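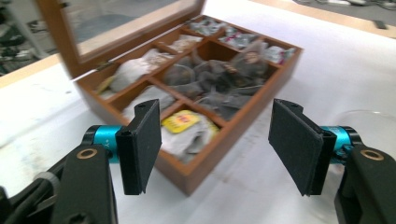

Tea box with the lid open

Moving an old 401(k), fees vs. hassle

lilimarquez
I left my last job in July and still have some 351 dollars a year going to fees on the old 401(k). The plan is run through Bistix. My new employer uses Tenuvitz and they take rollovers. Is it worth moving, or should I open an IRA instead?

jtan_6
Move it to an IRA. You get more funds to pick from and you're not stuck with whatever the new plan offers. Mine took 10 days start to finish.

Lanying Guo
I'd check the new plan first. If it has a cheap index fund, keep everything in one place. Also, if you ever want to do a backdoor Roth, a big pre-tax IRA makes the tax part messy.

jtan_6
Most people never do a backdoor Roth.

Lanying Guo
Some do. She didn't say what she earns.

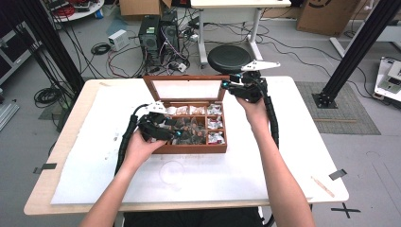 Wooden box on the white table, both grippers over it

acastillo
Whatever you pick, ask for a direct rollover. I had the check made out to me once and they held back 20 percent for taxes. I had to make up the difference from savings and wait for my refund.

lilimarquez
Thanks. I looked, and the new plan has three index funds. Tenuvitz says I need a form from Bistix before they can start.

Angelica C.
Call Bistix, don't email. I waited six weeks on an email.

jtan_6
Still say IRA. What if you change jobs again?

Lanying Guo
Then she rolls it over again, or leaves it there. It's one form.

lilimarquez
Going with the new plan for now. Calling them tomorrow at 9 am.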